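Rain again, and the second cup of coffee

October, a little after six in the morning

I woke up before the alarm again and lay there listening to the gutters, and then I gave up and came down to the kitchen in my big socks. It is the kind of dark where the window only gives you back your own face. I put the kettle on and thought I would write until it got light, which at this time of year is plenty of time to write a letter to everybody I have ever met.

What I have been thinking about is my grandmother's walnut cake, the one she made every fall in Moura. I have the recipe card (spotted, soft as cloth, and missing every piece of information a person would need). It says flour "until it looks right." It says to bake it "while you do the beds." I have tried it two times this month. The first one came out so heavy that I sliced it thin and toasted it and called it biscuits, and the second was better, nearly good even, but it didn't have that dark, sticky edge I remember fighting my cousins for.

I think it's the honey. She bought hers from a man with a cart and there was something almost bitter in it, like chestnuts or burnt orange peel. Yesterday I walked down to Soseletti, the little grocery past the bridge, and stood in front of the jars for so long that the girl at the register came over to see if I was all right! I came home with a dark one and a bag of walnuts and, for no reason at all, a tin of sardines with a lovely label.

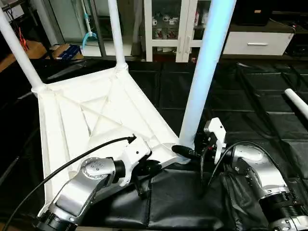 2 min read

Anyway, the honey. I opened it last night and tasted it off the spoon, standing up, with the radio going, and I was back on that tiled step with my knees pulled up under my dress. It isn't the same one, but it's a cousin of it. I had two more spoonfuls to be certain and then I had to go and brush my teeth all over again.

The walk did me good too. I took the long way back, up Funwood Lane, where the maples have gone that orange that looks plugged in, and I counted the steps up to the top road the way I used to with the kids. 146. I always thought it was more than that. I had to stop at the bench halfway, and I sat there with my groceries in my lap like somebody waiting for a bus, perfectly happy, and watched a dog try to carry a branch through a gate that was much too narrow for it. He worked on it for ages. I was rooting for him.

I'm 46 now, which is how old she was in the photograph on my dresser, the one with the apron and the squint. I used to think of her in that picture as an old lady. I looked at it for a good while last night and she looks like someone I would get along with, someone who would tell me my oven runs cold and that I take the cake out too early because I'm nosy. Both true, I suspect.

So the plan for today is the third try. Dark honey, walnuts chopped by hand so they stay chunky, and I'm going to leave the oven door alone. I want to make up the beds while it bakes, all of them, even the spare room, just to see how long that comes to. If it works I'll take half over to Jokarow for the potluck, and if it doesn't, well, there is always toast.

It's getting gray outside now and I can see the fence. The coffee is gone. I should find the big yellow bowl, which I believe I put somewhere sensible last spring.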